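The Hand That Thinks Before It Closes

By Feven Negash

My first question at Dillberg was a dumb one, and I asked it anyway. I wanted to know why a robot hand needs so much software when a toddler can grab a cracker without any.

Nuria Derese didn't laugh. She runs the control team, which is five people in a long room over a bike shop, and she handed me a pen cap and told me to close my eyes and pick it up off the desk. I did. Then she told me to do it again, but to decide ahead of time exactly how far each finger would bend. I pushed the cap onto the floor. "Okay," she said, "so now you've met our first year."

That first year is a sore subject up there. The team started with what everyone starts with, a list of poses. Open hand, closed hand, pinch, hook, and a couple more with names I promised not to print. You'd pick a pose, the fingers would go there, and if the thing you wanted happened to be the right size you looked like a genius. Their library got up to 458 poses before Nuria threw it out. (She kept a copy. She says she visits it.)

What replaced it is called Iver, and it's the reason I drove three hours in sleet. Iver is a planner. It takes in what the cameras see, guesses at the shape of whatever is in front of the hand, and works out a path for every finger at the same time, thumb included. Then it hands that path down to a second program, Jimier, that does the fast part: watching the motors, feeling for extra load, easing off when something pushes back. I kept mixing the two up all day. The way I finally got it straight is that Iver has the ideas and Jimier has the manners.

Most of the arguments I heard were about the thumb. Four fingers in a row are pretty well behaved, as far as the math goes. They mostly curl the same way. The thumb swings across, it blocks the view, and a small mistake at its base becomes a big one at the tip. A camera down near the wrist is great for seeing what the fingers are up to, but the thumb is so close that it eats a large piece of the view.
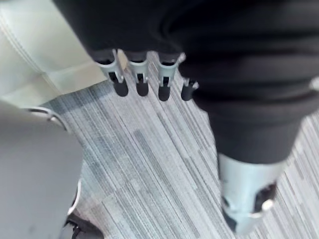

Four fingers and a thumb over striped carpet. The thumb, at right, hides much of the finger beside it.

So the perception code has to know what belongs to the hand and what belongs to the world. Early on it didn't, and Iver would spot a lovely graspable object, plan a careful approach, and try to pick up its own thumb. I would have paid good money to see it. These days the software draws a model of the hand from the joint readings, lays it over the camera view, and throws out everything underneath. The parts it can't see it marks as unknown and plans around, which sounds simple and took them most of a winter.

Stripes gave them grief too. A pattern of thin parallel lines looks nearly the same if you slide it over a bit, and the routine that matches one view to the next kept losing its place. Nuria talked about this the way other people talk about a bad landlord. The fix was to trust the joint sensors more and the pictures less whenever the matches got too cozy with each other, and there's now a dial for that in the tools.

The tools, by the way, might be my favorite part! There's a replay viewer named Mekonnen, and you can scrub back through any grasp and see what the planner believed at every moment, with the rejected plans drawn in faint orange. I sat there for ages. You watch it consider coming in from the left, drop that, think about a hook, drop that too. They've saved over 3,000 runs this way, and when something goes wrong people gather at one monitor and heckle the orange lines.

I asked how good it is now, and Nuria pulled up the latest test batch without any fuss: 438 clean grasps, and then a folder of the other kind. She spent more time showing me the folder. There was a tape roll that tipped at the last second, and a sock that Jimier had decided was nothing at all, because a sock doesn't push back enough to notice. Soft things are next on the list. They've been next on the list for a while — she admitted that before I could ask.

Before I left I tried the pen cap again, eyes closed, no planning. Got it on the first go. Nuria was already back at her desk, scrubbing through the sock.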